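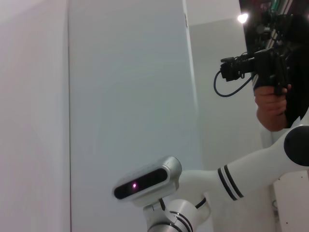 Gallery: Two Arms and a Handheld Rig

Welcome to the picture page for the Jaber project! We're trying to find out how much a two-armed robot can learn from a person who does the same job with a handheld camera rig, and whether a small helping of the robot's own practice makes those lessons stick. I've wanted to run this comparison ever since we moved into the Skukmont lab, and I'm thrilled with how it's going.

Handheld rig and robot arm, side by side
The black rig is held by its upright handle, with its camera out front and the cable hanging in a loop. The white arm next to it carries a depth camera on top of the wrist (look for the little pinkish-purple light behind the dark window). Getting lessons from one kind of viewpoint to work with the other is the whole puzzle!

What we compared
We trained on 1,000 handheld demonstrations of 12 household tasks, first alone and then with a few robot-driven runs of each task mixed in. The mixed version won on all but 2 of them, and folding a dish towel improved the most. Pouring dry rice was one of the holdouts, and we're still arguing over why.

Where it's going next
Pieter De Haan is rewriting the step that lines up the timing of the hand and robot recordings. Once that's in, we'll repeat every task at our Brinatcombe site, where the lighting is a lot dimmer and the tables sit lower. The first runs start in February, and I'll add new pictures to this page as they come in.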